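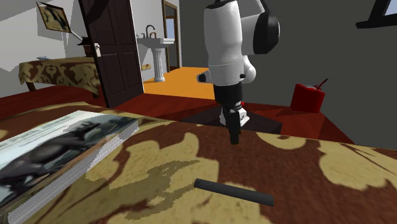

How to press flowers in a heavy book

You can press flowers with nothing more than paper, a thick book and some patience. A wooden press does a neater job with bulky blooms, but for pansies, violas, ferns and most leaves a book is enough.

What you need

A thick hardcover book you don't mind marking slightly
Plain, uncoated paper, such as copier paper or newsprint
Small sharp scissors
Tweezers
Extra weight: more books, or a brick wrapped in a dish towel

Don't use paper towels with a raised pattern. The texture prints itself onto the petals. Glossy magazine pages don't soak up enough moisture.

1. Pick at the right time

Cut flowers late in the morning, after the dew has dried. Choose ones that have just opened. Older blooms drop their petals and tend to turn brown at the edges. If you can't start right away, stand the stems in a glass of water and pat the heads dry before pressing.

Thin, flat flowers are the easiest. Roses and peonies should be taken apart and pressed one petal at a time. Daisies are fine whole, but trim the stem close to the head and push the center down with your thumb.

2. Prepare the book

Open the book near the back, so most of the pages will sit on top of the flowers. Fold a sheet of paper in half and lay it in the opening with the fold against the spine. The folded sheet keeps sap and color off the printed pages.

3. Arrange the flowers

Place the flowers face down on one half of the folded sheet. Leave a finger's width between them. Straighten any bent petals with the tweezers, since you can't fix them once they are dry. Keep thick and thin flowers on separate sheets, or the thick ones will hold the paper away from the others.

Close the paper, then close the book slowly from the spine outward. For a second batch, leave at least 200 pages between the sheets.

4. Add weight and wait

Lay the book flat somewhere dry and out of the sun. Put the extra weight on top. Change the folded sheet after two days, then leave the book alone for roughly four weeks. Blue flowers fade if they dry slowly, so change their paper more often in the first week.

5. Check and remove

Lift one flower by its edge with the tweezers. It should feel papery and stay stiff. If it droops or feels cool, put it back for another week. Slide a thin knife under anything that has stuck to the paper.

Storing them

Keep pressed flowers in envelopes, in a closed box. Write the name and month on each one. Mine from June are labeled by the part of the yard they came from, which helps when I want more of the same violas.

If you plan to glue them to cards, use a very thin layer of white glue on the back, applied with a toothpick. Let the card dry under a book overnight.

Posted by Sarla Bajpai, 2021-10-20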